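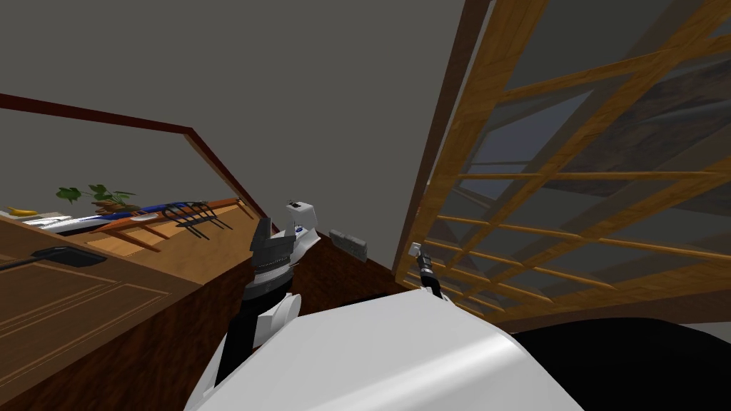 Fig. 1: Two robot arms with grippers, from a computer-rendered scene.

What Do Folk Fans Eat at a Gig? My Music and Society project, 3/11/20

I started this project because of a pasty. I was at a folk night at the Lumanlan in September, trying to listen to a very sad song about a drowned sailor, and the man next to me was unwrapping the noisiest pasty in Britain. Nobody minded! At the metal gigs I usually go to you couldn't hear a brass band unwrapping a pasty, so I'd never thought about food and music getting in each other's way before.

My question was pretty simple: do people at quiet gigs choose different snacks from people at loud ones? I picked two venues, the Lumanlan (folk, seats, candles on the tables) and Pretia (punk and metal, standing, very sticky floor). I made a short paper form with five questions and handed it out in the interval, or near the bar at Pretia as they don't really do intervals.

I got 162 forms back, 112 from the Lumanlan and the other 50 from Pretia. That's lopsided, I know. People sitting down with a table and a pen handy are much easier to survey than people in a mosh pit, and a few of my Pretia forms came back too beery to read (I've left those out of the total).

The big surprise was crisps. I was sure the folk lot would avoid them for being loud, but they were the top snack at both venues. Several people at the Lumanlan wrote that they "save them for the clapping" – one even said she sucks them until they go soft, which I think is dedication. Chips came second at Pretia, mostly eaten outside between bands. Cake came second at the Lumanlan, and having tried the ginger one I can see why.

I also asked which band people had come for. Fillolari fans bought the most cake and Jerkunano fans mostly ticked "nothing, just drinks", though their set was so short there was hardly time to queue.

If I did it again I'd go to Pretia on more nights to even up the numbers, and I'd bring pencils, as I lost nearly all my pens. I'd also drop question four, about price, which most people skipped or answered with "too much".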